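Gear Plate Task - Bench Rules and Data Notes

Version of 1 May 2021. Maintained by Ebbe Björklund and Jinlong Jin, Nundidgate.

Read this before you record on the bench or train on the recordings. It covers how the bench is laid out, what counts as a valid episode, and what we ask of anyone who publishes results from the set.

What is in the set

The release holds 570 episodes. Each one has video, joint positions, gripper state and an operator log. Training and test episodes are split by recording session, so the same session never shows up on both sides. Please keep it that way if you make your own split.

1. Bench layout

Work is done on a dark mat laid on a white table. The parts are a white plate with a large center hole and a set of small metal gears. Gears may start on the plate or on the mat. Parts that are not listed in the episode sheet stay off the mat.
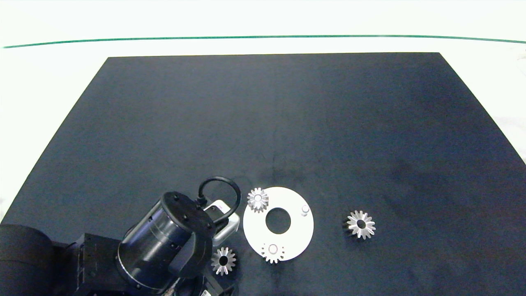
Plate and four gears on the mat, none of them held by the arm.

Do not square up the plate between episodes. Varied starting positions are wanted, and a plate that always sits in the same spot makes the set less useful.

2. Arms and cables

Check cable slack before every session by moving each joint through its full range at low speed. A loop that hangs below the hand can catch a gear or drag the plate. If it touches the mat at any point in the check, tie it back and run the check again.

Labels on cables stay on. If one comes loose, replace it before the next session and write the change in the bench log.

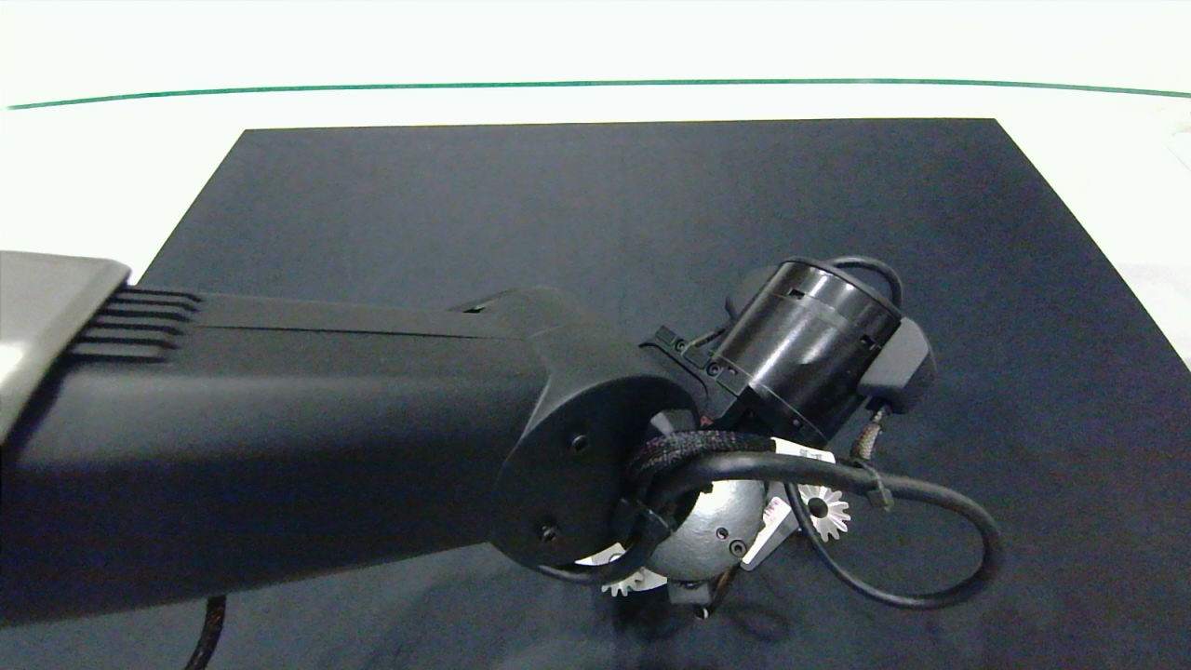 Arm over the mat, with a cable loop hanging beside the hand.

The speed limit during recording is 40 mm per second within reach of the parts. Hands stay outside the edge of the mat while the arms are powered. This applies to resets too - stop the arms first, then move the parts.

3. Wrist video

Wrist video is stored at full length, including the approach and any failed grasps.

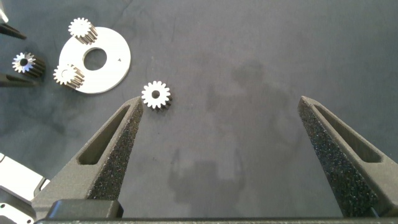 Wrist clips are labeled by hand, using the Womby label tool. Labelers mark the first contact, the grasp and the release, and leave a field blank when they can't tell. An approach with the fingers still open and a gear lying past the tips gets no contact label, however close it looks. Shadows of the arm on the mat are not labeled either. Two people label each clip, and Jinlong settles the ones where they disagree.

4. Valid and invalid episodes

- Valid: the arms follow the episode sheet from start to stop, whether or not the gear ends up where it should.
- Valid, marked "dropped": a gear falls and stays on the mat.
- Invalid: a person touches a part after recording starts.
- Invalid: a part leaves the mat.
- Invalid: any camera loses more than 800 ms of video.

Failed attempts are kept. Removing them changes the success rate and hides the cases most people want to study. Invalid episodes are stored in a separate folder and are not counted in the total.

When an arm is close to the plate, wait for it to come to a full stop before ending the recording.
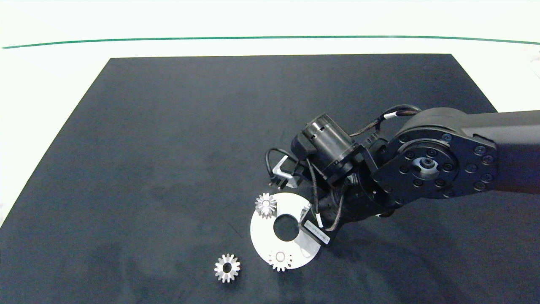
5. Reporting results

State which split you used and how many trials you ran. Report drops separately from missed grasps. If you changed the grippers, say so and describe the change, and don't place those numbers in the same table as results from the standard setup.

6. Known problems

Sessions recorded before the December recalibration have a small offset between the wrist and head cameras. They carry the tag "old_cal". Glare on the gears can wash out the teeth in some clips.

7. License and contact

Free for research and teaching. Commercial use needs written permission from Gurel. Send corrections to Ebbe Björklund with the episode number and the time in the clip.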